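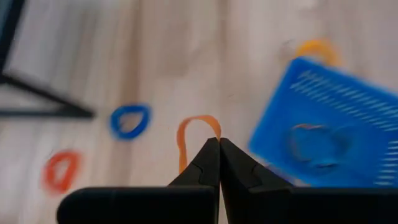
Orange and blue bands on a wood-grain bench top.

Vatar Small Loop Sorting Set
Supplier: Rorkar Bench Supply
Sold as: loops only, containers only, or combined set

The Vatar set is a mixed stock of small, flexible closed loops and coils with open containers to hold them. It is used for color sorting, pick-and-place drills and bench storage. Each bag holds 200 pieces. Bulk cartons hold 700.

Loop types
Rubber bands, thin section. These fold and twist when lifted and do not keep a fixed outline.
Flat bands, wide section. They lie level and hold an oval shape under light handling.
Spiral coil keychains. The cord returns to length after stretching. Coils can interlock if stored deep, so fill containers to half height. 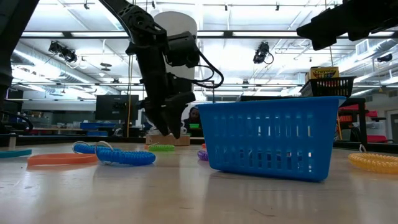 Colors are mixed within a bag and cannot be specified for orders under 10 bags. Single-color bags are packed on request - allow 20 working days. Shades vary slightly between batches, and the translucent colors vary more than the solid ones.

Containers
The basket is blue plastic with slotted side walls and an open top. The slotted caddy is dark gray with a vertical divider. Coils should go in the basket. Thin bands can work through the slots of either container and should be bagged first.

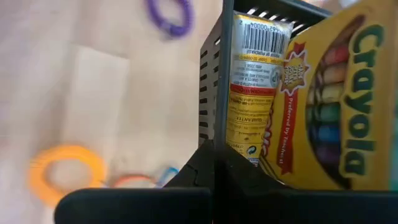

Rings in several colors beside the slotted caddy.

Work surface
Any flat, clean top is suitable. Pale wood or a light beige finish gives good contrast with all stock colors except yellow. Keep the basket within easy reach and leave clear space between loops, as overlapping bands tend to lift together.
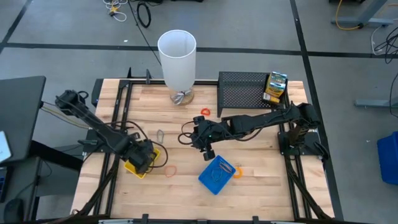 Shallow trays are listed separately under Hellden. Wipe loops with a damp cloth and dry flat. Do not store rubber bands in direct sunlight.

Ordering and bulk pricing: Neema Makori
Returns: Obadia Owino
Page revised June 29, 2026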